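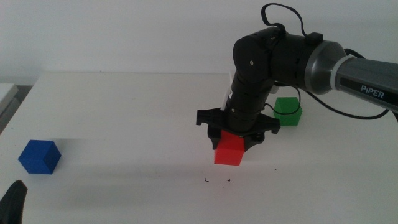 Teach it once, then teach it 399 more times: Mernergate lab opens its block-moving sessions to the public

Home
Local
Science & Tech
Schools
Events
Sign in | Subscribe
Science & Tech » Robots

A robot arm that learns by being shown is drawing a steady stream of visitors to the Mernergate workshop, where people with no training at all can sit down, take the controls and teach it to pick up a colored block.

The project is called Jadoon, and the idea behind it is easy to explain to anyone who has ever taught a child to tie a shoe. Nobody writes out the motion as a list of commands. A person drives the arm through the job by remote control, the computer records every joint movement along with the video, and after enough good examples the software has a go by itself.

The blocks are red, green and blue. The table is white. The job is to reach down, close two fingers around the right block, lift it and set it down where it belongs. It sounds like nothing, and then you try it!

"Everybody goes too fast the first time," said Iqra Satti, who runs the sessions. "They swing in from the side and knock the block over. By the fifth try they're coming straight down with the fingers open on both sides, nice and slow, and you can see their shoulders drop."

The team's goal for this first stage is 3000 recorded demonstrations. When we stopped by on a March afternoon the counter on the wall screen read 1428, and it went up by a handful while we stood there drinking coffee.

How a session works

Visitors sit at a desk beside the robot table and hold a small control arm, a lightweight copy with the same joints as the big one. Move the copy and the real arm follows. Squeeze the handle and the gripper closes. The control arm was put together by Botier, a small workshop across the river that usually makes parts for camera cranes, and it is a lovely thing to hold, with just enough stiffness that it stays where you leave it.

The recording software comes from Rulto, a three-person company that shares the building. A pedal under the desk starts each take. Press it again and the take is saved. A second pedal, painted orange, throws the take away, and visitors are told to use it as often as they like.

A typical take lasts under a minute. Before the next one, the blocks get moved. Red might be in the middle with green behind it and blue way off to the side, and then the whole arrangement changes. Satti is strict on this point. If the blocks always sit in the same places, the arm learns the places and pays no attention to the blocks.

"We had a wonderful week early on where it never missed," she said. "Then somebody bumped the table and it spent the whole morning grabbing air."

Controls, not commands

Farzana Orakzai looks after the learning side of the project, and she has a gift for explaining it without a whiteboard. The arm has no idea what a block is, she told us. What it has is a big pile of moments, each pairing what the cameras saw with what the person's hand did next. Given a new moment, it makes its best guess at what a hand would do.

That is why the small habits of the people doing the teaching matter so much. If half the demonstrators pause above the block before going down and half don't, the arm may pause for an awkwardly long time, or dither. So visitors get a short set of house rules, printed on a card at the desk:

Start from the rest position every time.
Come in from above.
Open the fingers before you go down.
Keep the wrist upright.
Pause for one breath, then close.
Lift before you move sideways.
If you fumble, keep going and fix it, then save the take.

The last rule surprises people. It surprised us, too. Orakzai said a recording with a small mistake and a good recovery is worth a lot, since the robot will make mistakes of its own and needs to have seen a way out of them. A perfect grab teaches it what to do when all goes well. A nudge, a back-off and a second try teach it what to do the rest of the time.

What goes in the trash are the takes where the demonstrator gets distracted, talks to a friend with the arm hanging in the air, or picks up the wrong color. Those get the orange pedal.

Guiding by hand

Remote control is one of two ways the team collects its examples. On some mornings they switch the arm into a free-moving mode, take hold of it and walk it through the job directly. You can feel the weight of the thing and the way each joint wants to turn, and some visitors find it much easier to understand than the desk controls.

It has its drawbacks. Your own arms end up in the camera view, and the software then has to cope with pictures full of sleeves that won't be there later. For that reason the hand-guided takes are kept in a separate folder. The count there stands at 77, all of them done by staff, and Orakzai is using them to find out whether a few minutes of hand guiding can help the arm with the very last bit of the reach, where the fingers have to slip down past the sides of the block.

"I love the hand-guided ones," she said. "You feel straight away when you've asked for something the elbow can't do."

We got to try both. The desk controls were more fun, if only for the strange pleasure of seeing a full-size machine copy your every wobble. Our first take went in the trash. So did the second. The third was saved, and Satti gave it a thumbs-up, and this reporter would like it known that there is now a small piece of the Evening Page in the robot's education.

Does it work yet?

Some of the time, and it is a thrill when it does. The team runs a trial with the arm working alone once every 400 demonstrations, always with the blocks set out fresh. The first trial was a mess, with the gripper closing well above the table. In the second it reached the right block on most tries but often let go too soon. In the third, it picked up the red block cleanly, and then did it again, and the room went a bit wild.

Green is still giving it trouble when it sits behind another block. Reaching over one block to get at the one at the back takes a higher path, and not many visitors choose to do it that way. Satti has begun asking people to try the back-row grabs on purpose, and she keeps a list at the desk of the layouts she is short on.

There is a lot left to find out. Will a skill learned with blocks carry over to a mug, or a sponge? Do many different teachers make a better pupil than one very careful teacher? Orakzai would like to answer the second question by summer, and she plans to train one version on her own takes alone and another on takes from everyone else. She is betting against herself.

Jadoon's recordings will be shared with the two high schools in town once the first stage is done. Students at both have asked for a class visit, and one robotics club has already sent in a list of tasks it would like to see next. Sorting socks was at the top. Stacking cups came second, and the staff seem very happy with that one, as the same controls and pedals should do the job with no changes.

If you go

Sessions run in the afternoons from 2 p.m. to 5 p.m. at the Mernergate workshop, ground floor, entrance through the courtyard. There is no charge. Each visitor gets a half-hour slot at the desk, and children over eight are welcome with an adult. Long sleeves should be rolled up and rings left at the front counter if you are trying the control arm.

Slots for the next two weeks are nearly gone, but the front counter keeps a waiting list and people do cancel. Watching is free too, and there are stools along the back of the room with a good view of the table. Ask to see the layout list when you arrive. If green at the back is still on it, they'd love your help.

More in Science & Tech
River sensors get a spring cleaning
Repair night returns to the old library
Why the town clock runs fast in cold weather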